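Clitodden Relief Crate, Set of Six
Item 521
$351.00 per set, shipping figured at checkout
In stock, ships flat from our Grasulwood warehouse

Home > Field Distribution > Crates and Packing

Overview
I've been packing food parcels for relief shipments longer than I've been selling anything, and for most of those years I packed them in whatever boxes we could get. Banana boxes, mostly. Banana boxes are free and they have nice handholds, and they also have a big hole in the bottom that things fall through when a truck hits a rut (ask me about the lentils sometime!). The Clitodden is the crate I wanted back then. It folds flat, it stacks, it holds one family's dry rations and you can use it again, and I'm a little bit proud of it even though I only did the complaining and other people did the designing.

The person who did most of the designing is Mircea Moldovan at Coltbridge. He had worked on bakery trays before this and he came at it the way a baker would, meaning he cared a lot about how the empties travel. I hadn't given that a minute's thought. But when you run a distribution in a place where the road is open two days a week, and the donor wants the crates back for the next round, a truck full of empty boxes that don't fold is a truck you've wasted. Folded, a whole set of these is no taller than a single one standing open.

What's in the set
Six crates with attached lids
Six clear label sleeves, already mounted on the short side
12 spare latches (two for each crate, and you will lose some)
One webbing strap for carrying the folded set
One printed sheet with the fold diagram, no words on it, only drawings

We left the words off the sheet on purpose. Our customers are church groups, city-to-city partnerships, a couple of consulates and a lot of small charities who work through local partners, and the people opening the crates at the other end read all kinds of languages. The first version had instructions in four of them and was still wrong for half the places it went.

The latches
These are Zinchenko latches, the slide kind, and they're the reason the set costs what it does. I tried to talk Mircea into a cheaper snap latch and he mailed me a crate with one on it and told me to open it wearing winter gloves. I got it open with a screwdriver. The slide latch you can work with the side of your hand. It takes a customs seal or an ordinary cable tie through the little eye, which matters more than you'd think, as most of the border posts our customers deal with want to see something on there that has to be cut.

If you already have a box of Zinchenko latches from the old model, yes, they fit. The pins are the same. The old ones are a darker gray and that's the only difference I can find. 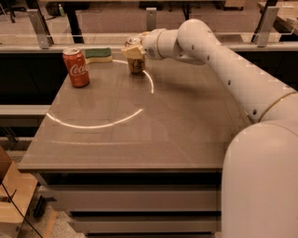

Packing a crate is mostly a matter of getting the heavy things low and keeping them from wandering, and everybody who does it for long enough has an opinion. Mine is cans first, standing up, in the middle. Flour and rice go around them like padding, oil in the corner nearest the latch side so that a leak shows up early, and the soft or odd-shaped stuff on top. The inside of the crate is plain and straight-sided with no ribs, so a regular cylinder like that brownish-gold can with the silver rim will stand flat against the wall and against its neighbors without leaning. I do like them upright. Laid on their sides they roll every time the crate tips, and they'll work a bag of sugar open before you've left the yard. If your cans are the short wide kind, put a piece of cardboard between the layers. Plain cardboard is fine, you don't need anything from us for that.

The divider question comes up every week, so: no, there isn't one in the set. We sell a drop-in divider separately and I'd hold off on ordering it until you've packed a few crates without. It's useful for medical and hygiene items, where you want to be able to check the contents at a glance. For dry food it mostly takes up room you could have filled with beans.

Labels and paperwork
The sleeve on the short side takes a half sheet of ordinary printer paper, folded or cut. I'd use it for the contents list and nothing else. Put your group's name on the lid if you need to, but please talk to your partner on the ground before you do. There are places where a foreign logo helps the crate through a checkpoint and places where it gets the crate opened, and sometimes that flips from one month to the next depending on who is feuding with whom. We stopped printing our own name on the outside after a customer wrote to say, very politely, that it would be easier for everyone if we didn't. So now the crates are blank, and our mark is a small one molded on the underside.

For the people who have to write reports (I'm sorry, I've been there), each crate has its own serial number on the bottom. It doesn't do anything clever. It's a number, it's molded in so it can't peel off, and you can put it in a spreadsheet. Some donor agencies want reusable goods tracked through the life of a grant and this will keep the auditor happy. If your grant asks for a tax or tariff classification on the crates themselves, write to us before you ship and we'll send the sheet we use. Don't guess at it. A wrong code held up one of our customers for most of June while the crates sat in a bonded yard and the storage bill climbed past what they'd paid for the goods.

Care
Wash with warm water and dish soap and let them dry open. Don't leave them folded wet, they get a smell that's very hard to shift. Bleach is OK if it's well diluted, but keep it off the latches. The hinges like a wipe with a dry rag once in a while, especially if they've been somewhere sandy, and please don't oil them! Oil holds the grit and you end up with a grinding paste.

Sun is the thing that finally gets them. Stored indoors they last for years. Stacked outside against a wall all summer they go chalky and the lid starts to bow. Throw a tarp over the pile if you can't get them inside.

What it isn't
I'd sooner lose a sale than get the email later, so a few words on this. It isn't an insulated box and won't keep vaccines or fresh food cool. It isn't waterproof – it sheds rain fine with the lid latched, but set it down in standing water and the bottom seam will let some in. And it isn't meant to be air-dropped. I've been asked about that twice, both times by people who sounded quite serious, and the answer from Coltbridge was a very short email.

Ordering and shipping
Sets go out on the Tuesday truck. If you order more than a pallet's worth, call first and I'll work out the freight with you, because the website's shipping calculator loses its mind over anything that size. We ship to US addresses and to freight forwarders. We don't ship direct overseas anymore. The rules on what may go where, and who has to sign for it, change faster than I can keep up with, and a forwarder does that for a living. If you don't have one, ask around among groups already working in the same country. People are generous with that kind of information, and they'd much prefer you learned from their mistakes.

Registered charities can ask for our net terms. Send your paperwork with the first order and after that it's on file. If your public funding has been delayed or frozen and you've got an order open with us, tell me. I can hold stock for you for a while and I'd like to. Governments change their minds, budgets get stuck in a committee over something that has nothing to do with you, and I've watched good groups lose their place in a shipping schedule over a deposit that came through the following week.

Returns
Unused sets can come back within the season, you pay the freight. Cracked or warped out of the carton, we pay, and I'll send a new one before I've seen the old one. Take a picture of the serial number on the underside and email it in.

Goes with
Clitodden drop-in divider
Zinchenko slide latch, bag of spares
Webbing strap, replacement
Label sleeves, clear

Page last updated Saturday, November 20, 2021. The price went up a little with this update and I've left it as it was for anyone who already has a quote from us.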